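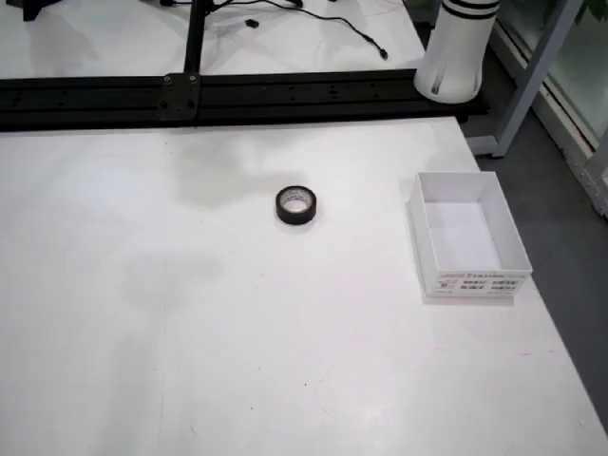

I called the county office this morning about the grain storage loan bill, and it sounds like we'll be waiting until March for a vote. The table has a roll of black tape and an open white box on it, so bear with me! Deepak Vishwakarma, who farms 103 acres near Durnent, wants the cap raised before planting.

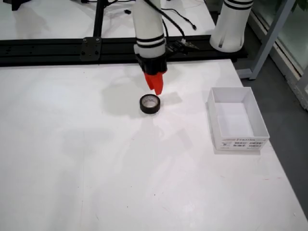
Black tape and an open box on the table.

The Zevthorpe co-op says 18 members have applied so far – seven more than last year, I'm told.

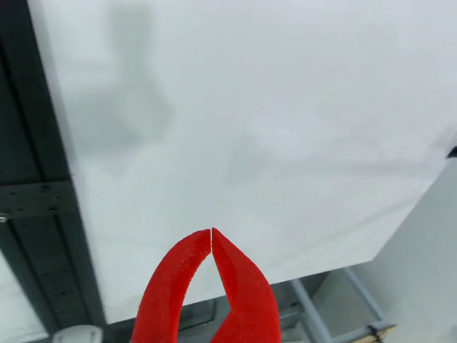

Page last changed: 4:50 p.m.

I'll post again once the Magnusson hearing gets a time.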